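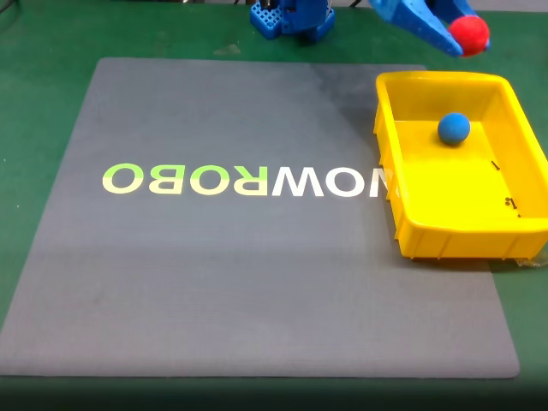
Nalham open afternoon: what the small arms can and can't do

I went to the January open afternoon at the Niskanen lab in Nalham mainly because of a line in their newsletter. It said a cheap desktop arm could learn a sorting job from 68 demonstrations. I have read a lot of sentences like that and wanted to see one being stood behind.

The lab is up a flight of stairs at the back of the Trilness building. Tea in the corridor, coats on the floor, no signs. If you go next time, use the side door, as the front one was locked and I lost ten minutes.

Ville Tuominen ran the demo table. The task is as plain as they come: a blue plastic arm picks up small fuzzy balls, red or blue, and puts them in a yellow tray. A person first does it by hand-guiding a second arm while the movements and the camera pictures are recorded. A network is then trained to copy the recordings. It gets no map of the table and no rule saying "find the red one". It has to work all that out from the examples.

The result they are proud of concerns where the demonstrations start. Their first set had the balls in much the same few places each time, and the trained arm did badly as soon as a ball was moved. The second set was the same size, 68, but the starting places were spread over the whole work area. According to Tuominen, the second version did as well as an older one trained on 300 narrow demonstrations. He had a chart of this on the wall, with no error bars. I asked about those and he said they were coming.

I asked how many trials sat behind each point on the chart. Fourteen. That is not many. Two lucky grasps would shift a point enough to change the story, and the same person had set out the balls for every trial, knowing which version was running. He agreed this was a weakness and said a blind run was planned with the group at Gravstead. I'd like to see that before repeating the claim to anyone.

I also wonder how much the tray is helping. It is bright yellow with sloped walls, on a green surface, and you could hardly ask for an easier target. A ball let go a little off centre may well roll in anyway. When I asked whether they had tried a flat dish, or a tray in a duller colour, the answer was "a bit", and it isn't in the write-up.

What I saw for myself: I watched for over 10 minutes. Most pick-ups were fine. The arm is slow, and it hesitates above a ball in a way that makes you lean forward. Twice it closed on nothing and carried on to the tray as if it had something. Tuominen put this down to the lack of any touch sensing in the fingers. Fair enough, but then I think those should be counted separately from drops, and on the chart all the failures are lumped together.

I did come away thinking the basic idea is sound. Spreading out your examples ought to beat piling up near-copies, and anybody who has taught a child to catch could have guessed it. How large the effect is remains open, for me at least. The recordings are meant to be released with the paper, including the failed trials. I've asked to be told when they go up.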